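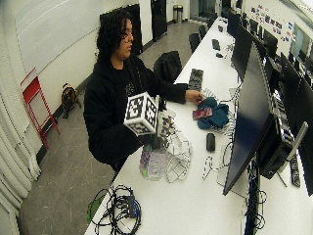

Right, quick one before the 305 goes. Third time this month it's been late out of Grendley and I've had enough of standing in that shelter with the wind comng straight through it.

Timetable says every 20 past. Timetable is lying. Waited till gone 5 yesterday, then two turned up together – both full. Driver said roadworks at Bellgate, temporary lights, should be done by December. Hm.

Walked home in the end. 80 minutes, wrong shoes, chips on the way. Quite nice past the canal to be fair, might do it again when its lighter.

Anyone know if the day ticket still works on the early one? App says yes, machine says no. Will ring them tomorow. Got to run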